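4.3 Comparing two grippers on the counter station

This section explains how to compare the Berow two-finger gripper with the Bandham suction gripper on the same arm. Please finish section 4.2 (mounting the arm and routing the cables) before you start. The test takes one person one morning if both grippers are already calibrated.

What you need

Both grippers with their adapter plates
The Garanine controller, firmware from March or newer
The external camera on its stand
Packets in several sizes, and paper cups
A printed score sheet (Appendix B)

CAUTION: Press the stop button and wait until the status light is off before you touch the adapter plate. The arm can sink a little when the brake is released by hand.

Preparing the station

1. Put the organizer against the wall, and the small boxes in front of it. The arm must be able to come from above to every bin.

2. Place the cups upside down on the tray, next to the organizer. Do not make the stacks higher than the safe travel height which you entered in section 3.6.

3. Turn the camera so that it looks at the bins from the side. If there is a window in the room, check the picture once in the morning and once in the afternoon. Strong daylight on a smooth counter gives a bright spot, and the detection can take this spot for a white packet.

4. Move the arm slowly by hand through the whole work area. Look at the cables during this. They may hang below the arm, but they must not catch on a bin.

Note: Keep the front part of the counter free. The arm puts the packets down there, and the score is easier to write when no other objects are in this area.

Running the comparison

5. Mount the first gripper and tighten the four screws crosswise. In the controller menu choose Tool, then Load Profile. If you forget the profile, the arm still moves, but the tool point is wrong by the length of the gripper.

6. Set the speed to 100 mm per second for the first pass. Do not change the speed between the grippers.

7. Start the program PICK_COMPARE. The arm makes 120 attempts and saves one line in the log for each of them.

8. Write on the score sheet every packet that was dropped, folded or pulled out together with its neighbor. The log cannot see the last two cases.

9. Park the arm, change the gripper, fill the bins again in the same order and repeat from step 5.
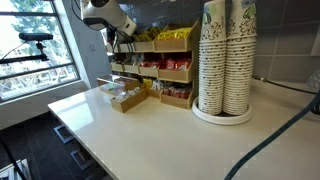 Figure 4-7. Counter station with tiered organizer, small boxes and cup stacks. The arm is above the organizer.

About the results

Thin flat packets and full snack bags need to be scored separately. In our own trials at the Pisharody site the suction gripper was better with flat packets, and the two-finger gripper was better with bags that stand close together, where the suction cup often found only a wrinkle. Over 1240 attempts are stored in the reference log, which you can download from the support page and compare with yours.

For the cups we recommend only the two-finger gripper. Set the closing force to 5 N and go up in small steps. With too much force the rim bends and the next cup comes up too.

CAUTION: Never reach into the bins to correct a packet while the program is paused. Pause is not stop. Use the stop button.

If the gripper misses always on the same side, repeat the camera calibration (section 3.4) before you suspect the gripper. If it misses only in the upper tier, check the height of the tool point.

Please send the filled score sheets to Biljana Angelovski. Questions about the program go to Rajitha Bhattacharjee.

Section last changed on 29th November: step 8 extended, closing force for cups corrected.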